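2019-09-25

Moved the Linen planner over to the Brenell controller this morning. It built on the second try, after I pinned the message definitions back to the old version. Joint limits now load from file. Cycle time is 12 ms and steady — good enough for goblets.

Most of the day went on the approach to a glass lying on its side. The wrist view is poor when the bowl runs out of shot, so the grasp estimate has to come from the stem and foot. I cut the closing speed by 50 per cent and logged finger current. 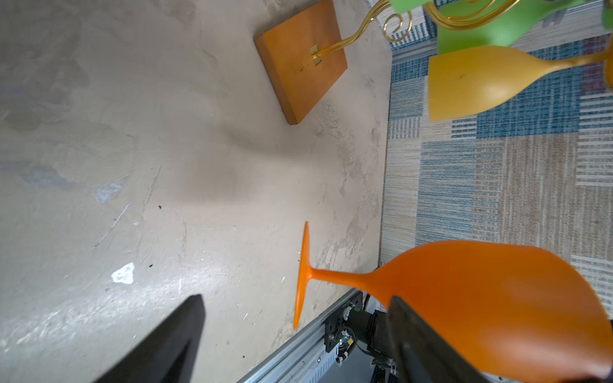
Badawi wrote back on the ticket that halving the speed only hides the lag in the pose filter, and that the timestamps should be fixed first. Fair. The filter stamps on arrival, and I have been meaning to change it.

Afternoon on hanging. The goal pose is foot up, bowl down, with the foot above the hook. The two arms share one collision model, and the curled wire is in it as fat capsules, so the planner refuses some paths that are clearly free.

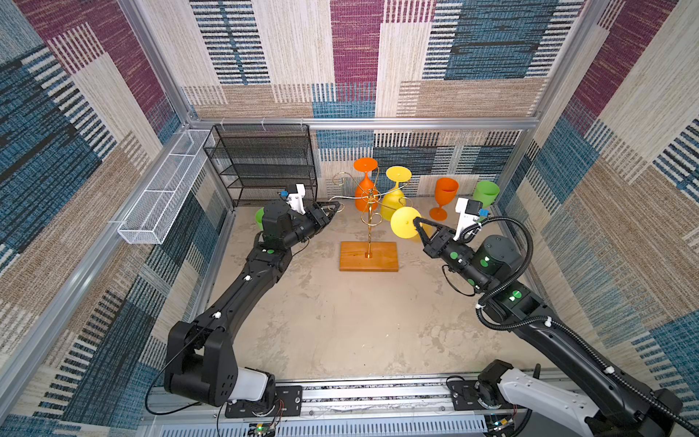 Thinned the capsules by 2 mm and raised the sample limit to 300. Plans come back sooner on the right arm, no change on the left. Replay logs copied to Alulitz. Timestamps tomorrow, capsule fitting in October.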